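4. Demonstração por teleoperação - tarefas de banheiro

Esta seção vale para o kit Plinda com duas mãos de dedos articulados. Quem usa a garra simples, ver seção 6. Antes de começar: calibração da seção 3 feita no mesmo dia. Se trocou luva de operador, calibrar de novo.

4.1 Preparar o local

1. Medir o vão. Menos de 70 cm livres entre as paredes - não entrar com os dois braços, usar só o direito.
2. Liberar a passagem até a frente do vaso. Tapete, lixeira, balança, tudo pra fora.
3. Acender a luz do teto e deixar acesa até o fim da sessão. Não mudar no meio.
4. Tampa fechada no início de todo episódio, mesmo quando a tarefa é abrir a tampa.

Nota: parede de azulejo claro e vidro dão reflexo. O operador se confunde com a profundidade, principalmente perto do box. Ir devagar nos primeiros episódios.

4.2 Posição inicial

1. Estacionar a base de frente para o vaso, centralizada. Travar as rodas.
2. Subir os braços até a pose de espera: um de cada lado do vaso, palmas livres, dedos abertos apontando para cima.
3. Conferir na câmera da cabeça. O vaso tem que ficar no meio, com as duas mãos visíveis. Se uma mão sumir, recuar a base e repetir o passo 2.
4. Confirmar que nenhum dedo encosta no vidro nem na parede lateral.
5. Pedal esquerdo uma vez = pose gravada. O painel do Netgate mostra "pronto".

Vaso com assento eletrônico: localizar o painel lateral de botões, a tomada e a mangueira de água antes de mexer qualquer braço. Na montagem abaixo o painel fica do lado esquerdo e a tomada na parede do fundo, à direita, com o cabo descendo até o assento.
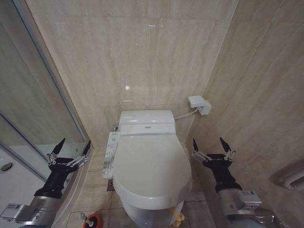 4.3 Gravar a demonstração

1. Calçar as luvas. Esperar 31 segundos de sincronização, mãos paradas.
2. Pedal direito: começa a gravar.
3. Fazer a tarefa num movimento só, sem pausa longa. Errou - termina o gesto, volta à pose de espera e marca "descartar". Não tentar corrigir no meio.
4. Voltar à pose de espera.
5. Pedal direito de novo: para.
6. Escrever a etiqueta da tarefa. Sem acento, sem espaço.

Limite de 300 episódios por arquivo. Passou disso, abrir arquivo novo (o Netgate não avisa, só para de salvar).

CUIDADO - não puxar o cabo nem a mangueira com os dedos. Se enroscar, parada de emergencia e soltar à mão.

CUIDADO - as mãos não são vedadas. Nada de água corrente perto das palmas. Respingo: parar, secar, chamar o suporte.

4.4 Ao terminar

1. Baixar os braços antes de destravar as rodas. Nessa ordem, sempre.
2. Limpar as pontas dos dedos com pano umido, sem álcool.
3. Copiar os arquivos para a pasta da sessão. Conferir o tamanho.

Dúvidas de calibração: Samina Gilani. Pedal ou luva com defeito: Tariq Bajwa, mandar o número de série junto.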